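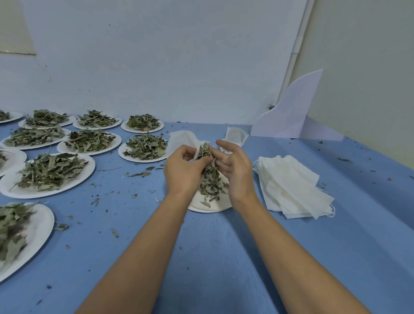 The herb sachet wants to be taken seriously again

Print | E-mail
Reading time: 2 minutes

Tuesday, April 3, 2018

I have owned perhaps a dozen herb sachets in my life and I couldn't tell you what a single one of them did. They went in with the sweaters, they smelled like hay for a month, and the moths came anyway.

So I went to the Saturday workshop at Skilevham with my arms folded. Anikó Virág runs it, and the idea is simple enough: dried leaves go into soft white drawstring bags, and you take them home for the bath or the closet. She claims the drawer is the better use. Her business partner, Gergely Juhász, swears by the bath.

The stuffing is harder than it looks. Long dried leaves don't want to go through a small opening. Push too hard and you get crumbs on the plate, and crumbs, Virág says, lose their scent first. I asked how she knew. "You smell them," she said, which I suppose is a method.

The pair filled nearly 300 bags last September and sold them under the name Wudano. The leaflet promised "deep calm." I'd have settled for a list of what was inside and a date to throw it out. Juhász says the next leaflet will have both.

My own bag has been in the sock drawer for two weeks. The socks smell pleasant. I am no calmer, and I haven't seen a moth, but it's only April.

Contact | Copyright Prarnon Magazine | Back to top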